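Clearing the Table: Our Best Tips for Bottles, Wrappers and the Little Trash That Piles Up

Posted January 20, 2018 by Torunn Dahlgren

I love a clear table. I mean it, there are few things in the house that cheer me up faster, and the great news is that most of what clutters a table is the easiest stuff in the world to deal with: empty drink bottles, snack wrappers, receipts, that twist of paper from a straw. You don't need a free afternoon. You need two minutes and a bin within reach.

This page started as a short note on bottles and has been growing ever since (thank you to everyone who writes in!). I've put the tips in the order I'd use them.

Bring the bin to the mess

If you take only one tip from this page, take this one. Most of us carry trash to the bin a handful at a time, dropping a wrapper on the way and then getting sidetracked in the kitchen. Pick up a small bin and set it right on the table, or on a chair pulled up beside it. Everything goes in, and the bin goes back where it lives.

A bin that goes on the table should have a clean bottom, so wipe it first or stand it on a sheet of newspaper. I keep an old cork placemat for exactly this.

Choosing a small bin

Go for a wide opening. Round bins with a narrow mouth look sweet in the store and then you spend your life poking bottles down into them. A rectangular top is lovely for tables because you can push it flat against the edge and sweep crumbs straight in with your hand.

Plastic is light and you can hose it out. White shows every splash of coffee, and I happen to like that, it keeps me wiping! If you'd sooner not see it, get gray.

A lid is handy in a kitchen, less so while you're working. Prop it open before you start, or take it off if it comes off. Yolanda Montes wrote to say she ties hers back with a loop of kitchen string on the handle of the cupboard, and I've been doing it ever since.

Lining it

Use a bag a size bigger than you think you need. Fold the extra down over the outside and it'll stay put. Tuck three or four spare bags flat underneath the one in use, so the next one is waiting for you. A single sheet of paper towel at the very bottom takes care of drips.

Bottles first, always

Bottles take up the most room, so start there and the table looks half done almost at once. Such a good feeling.

Check for leftovers. A bottle with water still in it isn't trash yet! Pour it on a houseplant, or write a name on it and put it in the fridge. Half-full bottles are what make a bag leak and tear, and they're heavy too.

Take the cap off, press the air out with the heel of your hand, then screw the cap back on while you're still pressing. The bottle stays flat. Roll it up from the bottom if it's a thin one, those roll beautifully. Do ask your local recycling center whether they want caps on or off, and whether they want bottles flattened at all, since some prefer them whole. Mine takes them flat with caps on.

Labels: if yours is the kind of place that wants them off, a thin sleeve comes away quickly with the tip of a butter knife slid underneath. Paper labels need a soak in warm water, ten minutes or so, and then a rub with a dish brush.

And if there's a deposit on your bottles, don't crush them. Keep a separate tote on a hook by the door. Hae-won Choo and her boys saved up 174 of them over one summer and bought a badminton set in July, which I think is wonderful.

Then wrappers and paper

Crumpled wrappers are mostly air. Smooth each one once with your palm, fold it in half, and in it goes. Sounds fussy, takes a second, and a small bin holds so much more.

Better still, stuff the small ones into one big one. A chip bag will swallow a whole evening's worth of candy wrappers. Fold over the top and you've got one thing to throw away.

Shiny or waxy wrappers generally can't go in with paper. A quick test is to scrunch it in your fist and let go. Plain paper mostly stays scrunched, and anything that springs back open probably has plastic in it. It isn't perfect, so when in doubt go by your local list.

Receipts go in the trash at our house. Anything with an address on it gets torn through the address first.

A mixed table: what order to go in

Say you come in and there's an empty clear bottle lying on its side, a crumpled white wrapper next to it, and the bin already standing at the end of the table with a good pile of wrappers inside. Bottle, then wrapper, then look at what's left standing. A water bottle at the back of the table gets picked up and checked before you decide anything about it.

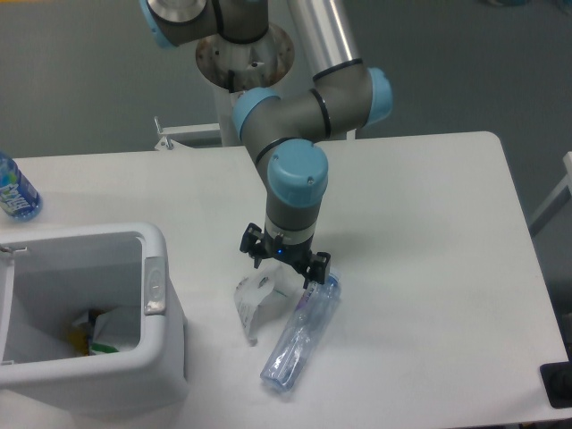 When the bin is nearly full

Stop at three quarters. Truly! A bag pulled out at that point ties easily and doesn't split. Press the pile down with a folded newspaper if you must, never with a bare hand, as there may be a can lid or a skewer in there.

Lift the bag slowly with one hand while the other holds the rim down. If it sticks, there's air trapped underneath, so tip the bin a little and let some in.

Wiping down

Crumbs first with a dry cloth, then a damp one with a drop of dish soap. For sticky rings from soda, lay the damp cloth on top, go and put the bin away, and by the time you're back they usually lift right off. White tabletops sometimes hold on to a faint mark, and a paste of baking soda and water on a soft sponge is worth a go. Try it on a corner first and rub gently.

Rinse the bin itself every couple of weeks. Warm water, a splash of vinegar, upside down on the back step until it's dry. Don't forget the hinge and the underside of the rim, where the sticky stuff hides. An old toothbrush gets into both.

From your letters

Kyu-ri Maeng keeps a jam jar on the table for bottle caps and empties it when it's full. Her daughter uses them as checkers.

Amândio Matos asks whether it's all right to leave a bin on the table during a party. Of course it is! Put it at the end away from the food and people will use it without being asked.

Next up I'm doing the drawer where all the spare bags live. If you have a good way of folding them, please send it in.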